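Home | Our Work | Training | Diaries | Contact

This site uses cookies to improve your visit. By continuing to browse you accept our use of cookies. Accept | Settings

Training Diary: December, Suturing Block

7:10 a.m.

The suturing block at the Dencombe Surgical Skills Center opened this morning with a review of the written guidance. Dr. Zerrin Bilgin chaired the review. Three paragraphs of the handbook were found to repeat one another and will be merged before the next intake. The section on loading the needle was left as it stands, apart from the heading, which now reads "Taking the Needle" in line with the term used in the teaching rooms.

It is recorded that 34 trainees are enrolled for the winter term. Five of them are in the group to which this diary is attached. The remaining groups keep their own diaries, and these are posted separately.

8:30 a.m.

The first session was given over to needle handling without any stitching. Mr. Guido Sala asked each member of the group to pick up a curved needle, set it in the jaws, put it down and pick it up again. No time limit was applied. The center has taught the exercise in this order for several terms, and the group was told to expect it at the start of every working day in the block.

Particular attention was paid to the angle of the needle. A needle that leans in the jaws will enter the tissue at a slant, and the curve then works against the hand. Mr. Sala reminded the group that the wrist must turn along the arc of the needle. Pushing it straight forward bends the needle and tears the entry point. Two members were asked to repeat the exercise with the left hand leading, which both found slow going.

10:45 a.m.

Supplies were checked during the break. The Hetholm delivery contained the correct suture packs, but the paper record listed a total of 2,387 needles where 2,000 had been ordered. Ms. Hülya Sarıgül has written to the supplier and has asked that the matter be settled before the end of the month. Until then the extra stock is to remain sealed on the lower shelf of the Kahraman store.

11:20 a.m.

The second session dealt with the hand-over, in which the needle passes from one instrument to the other above the tissue. Mr. Faizal Yusof gave the introduction. The receiving jaws should be brought close before the first grip is released, and the sharp end should be kept in view throughout. He also asked that the jaws close on the body of the needle, well clear of the point.

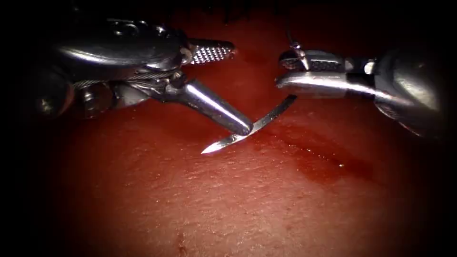

Where should a curved needle be held for an ordinary stitch?

Most teachers advise a grip between one half and two thirds of the way back from the point, with the needle square to the jaws.

The group discussed how much this may be varied. Mr. Yusof's view is that a grip nearer the point gives more control in firm tissue, at the cost of a shorter bite. Dr. Bilgin asked that the standard grip be learned first and that variations be left for the second half of the block.

3:40 p.m.

The afternoon was used for practice in pairs. My own stitches were even in depth but set too far apart, and this has been entered on my record sheet. Mr. Yavuz Ersoy observed the last half hour and recommended that I rest my forearms more fully. I accept the comment and will adjust the seat height tomorrow.

Knots are to be taken up in the next session. Members are asked to read the Huvov notes on the square knot beforehand and to bring their record sheets, signed.

Previous entry | Next entry | All diaries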